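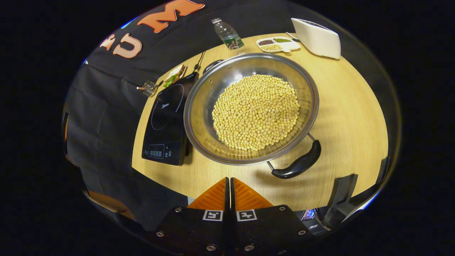
Ticket 804: Fosora, level 38 won't count as solved

Home | Puzzles | Level Packs | Support | Forum
Search tickets... Go

Opened by Rosângela Leite, September 16, 2025
Hi all! Loving this game, and the Fenenbridge pack is my favorite so far. Small snag on level 38: every pipe is lit, the water reaches the exit, and the Next button stays gray. Android tablet, latest update. I've restarted the level and the app, same result both times.

Reply from Eoin Phelan, support
Great level to get stuck on! Could you turn off Color Assist, then rotate the last corner pipe once all the way around?

Rosângela Leite
Tried it, still gray. The move counter says 600, if that helps -- I do like to experiment.

Eoin Phelan
Oh, that helps a lot! The counter stops at 600 and the win check stops with it. I got the same thing on my own phone just now, which made my morning. Tap Reset Moves in the pause menu (Restart keeps the old count), then solve it again.

Rosângela Leite
YES! Next button is green and I'm already on the one with the five valves. What a beauty that one is!

Shiyu Tan
Same fix worked for me on iPad. Thank you both!

Status: workaround found, fix sent to Aatos Salminen for the next build

Shares 5 | Comments 5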